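Chapter 6

Lending the Robot Your Hands

What this chapter covers: guiding an arm by hand, driving an arm from a distance, what the wrist camera knows, and how to tell a good demonstration from one you should throw away.

My grandmother taught me to fold dumplings by putting her hands over mine and simply moving them. She never said a word about angles. If you had asked her how hard to pinch the dough she would have laughed at you, and then she would have pinched some dough. I think of her nearly every time I sit down to teach a robot something new, and I hope that by the end of this chapter you'll see why (and perhaps be a little hungry).

In Chapter 5 we wrote out every motion as a list of positions. That works beautifully for a bolt that always sits in the same hole. Now try it with a wrinkled cloth, or a small package that landed at a slight angle, and you will be writing positions until your hair turns gray. It is far easier to show the arm what you mean, and there are two common ways of doing so.

The first is hand guiding. You take hold of the arm itself, with the motors relaxed, and walk it through the task while it records its own joints. The second is remote control, or teleoperation, where you move one device and the robot's arm copies you. Each has its friends. Fiifi Ofori, who taught the January short course at Brunden with me for years, swears by hand guiding for beginners, and I have never managed to win that argument with him.

Whichever way you choose, get to know the view from the wrist before you record anything at all. It is a strange, close-up little world, and the gripper takes up a great deal of it.

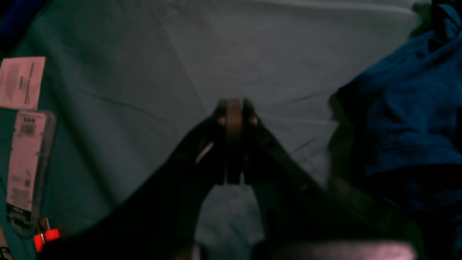

Figure 6.1. A wrist camera's view of the gripper over a wrinkled gray-teal cloth, with small items at the left.

Spend a good long while with a view like this one. The learning program may have little else to go on, so a useful question to ask yourself is whether you could do the job from this picture alone. If you find yourself leaning over to peek at the table with your own eyes, you are using information the robot won't have, and your demonstration will be full of clever moves it can't explain to itself. Nanna Eskildsen has her students at Skundalen drive the arm from the camera view only, and there is a fair amount of groaning on the first morning.

Light matters too, more than most newcomers expect. A dark gripper over a dark cloth leaves very little for the program to hold on to, while a pale surface gives the fingers a clear outline.

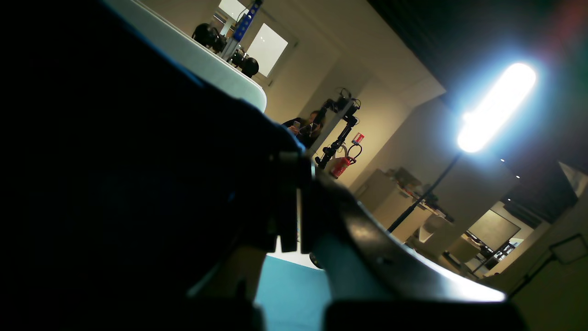 Then there is the rest of the room to think about. A wrist camera goes wherever the wrist goes, and as soon as the arm tips up it takes in walls, windows, chairs and people along with the work. A program trained on 49 recordings made in one corner may come to lean on that corner in ways you never intended. We will come back to this in the section on backgrounds, where you'll move your table and repeat the whole exercise, so please don't get too attached to your first setup.

For the practice task you will need one arm, one cloth and 2 small objects of different shapes. Move slowly. Pause for a breath before you close the fingers and again before you lift. If you fumble, keep the recording but mark it, as we'll want a few fumbles for Section 6.4. Before you start, read through the safety page at the front of the book once more and find your stop button with your eyes closed.

6.1 Guiding by Hand

Begin with the motors relaxed and one hand under the forearm of the robot, the way you might support a sleepy child's elbow.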